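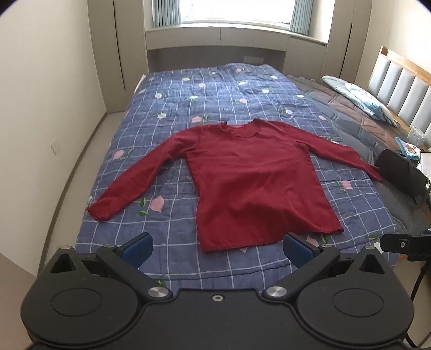 Hauliers told to file road levy online by November, but the savings claim looks thin

Print this article | E-mail to a friend

24 Sep 2024

Small haulage firms are being urged to file their heavy vehicle levy returns online before the November deadline, with the software company Vidano promising that its new service will take "the pain out of the paperwork". Operators who have tried it may want to read the price list before they agree.

The service, called Skerkura, lets an operator enter the details of each lorry, work out the levy due and send the return without printing a page. Vidano says a return for a single vehicle can be finished in 7 minutes. It doesn't say how long it takes to find the chassis number, the date of first use and the taxable weight, and those are the things that most owners ring their accountant about.

Nor is the service free. A firm with one lorry pays nothing for its first return, but the offer ends there. A fleet account costs £326 a year, and corrections are charged separately if they are made after the return has been accepted. The charge for corrections appears on the second page of the terms, under "Other services".

Shaohua Cheng, head of product at Vidano, defended the charges. "People are paying for certainty," he said. "They get a stamped receipt the same day and they know the return has gone through."

A stamped receipt shows that a return has arrived. It doesn't show that the figures in it are right, and the operator is still the one who pays the penalty if they are wrong. Asked whether Vidano would cover a penalty caused by a fault in its own calculator, Cheng said each case would be "looked at on its merits". The terms limit any refund to the fee paid.

Vidano also says that 1000 operators have already signed up. That figure includes anyone who has opened an account, whether or not they have filed anything. The company would not give the number of completed returns, saying it was too early in the season for the total to mean much. It was not too early, apparently, to put the other number on its home page.

Fitriani Nair, who keeps the books for the removals firm Akico, used Skerkura for part of the firm's fleet this summer and filed the rest by post as usual. She found the online form clear enough and liked being able to save a half-finished return. She was less taken with what happened when she typed one weight into the wrong box.

"The paper form came back with a letter telling me what to change," she said. "The online one just said 'rejected' and gave me a code. I spent longer looking up the code than I did filling in the form."

Akico will file online again this year – mainly, Nair said, to avoid queuing at the post office – but has not taken the fleet account.

A rival service, Yu, charges by the return and has no yearly fee. It is cheaper for a firm with only a few lorries, though it has no means of importing a vehicle list, so everything must be typed in by hand. Yu says an import tool is on the way. It said the same last year.

Paper returns will still be accepted this time round. They need to arrive by the deadline, and a postmark is not enough. Vehicles that cover fewer than 2000 miles on public roads in the levy year may qualify for relief, but a return is still needed for each of them, and neither online service fills in the relief section automatically. Owners who sold a lorry part-way through the year should keep the sale papers, as both services ask for the date of transfer and neither will let you go back for it once the return is sent.

Print this article | E-mail to a friend

Recent items

Late filing penalties: how to appeal
Fuel duty receipts – what to keep and for how long
Accountants divided over quarterly returns
Trailer weights: new guidance leaves old questions
Is your payroll software ready for the new year?

Contact the news desk | Copyright 2024. All rights reserved. | Back to top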